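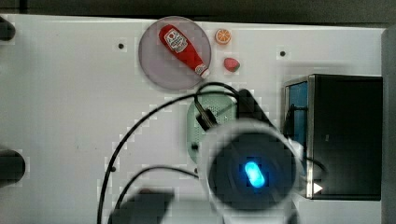 Sauce on the plate, fruit on the side. Play food gets served any way it likes.

The tiny kitchen is back

January, and the presents have been out of their boxes long enough to show which ones get played with. In our house it's the food. Always the food. The train set went under the couch on day 3 and has not been missed.

Play food is cheap to start and hard to stop. We looked at 3 sets for this issue - one from Trumiria, one from Bjarnason, one from a small shop called Sevitz that sells pieces one at a time. The Winthorpe play kitchen, at $399, we left in the store. Lovely oven door. Still $399.

What gets grabbed first? The ketchup. A red bottle with a white cap is something a three year old knows from real dinner, and she's never allowed to squeeze that one. Then strawberries. Orange slices go next, mostly as money.

Go for pieces with some size to them. Small fruit is nice to look at but it rolls, and for any child who still puts things in their mouth it's a no. Check the age on the box, then check it agian. Plates matter more than you'd think - one see-through plate gets more use then a whole tea set.

Storage: one bin, no lid. Wash in warm soapy water, dry on a towel, check the labels for peeling corners. Paper ones go fast.

And skip the 1000 piece bundles. You will find a pea in your shoe in July.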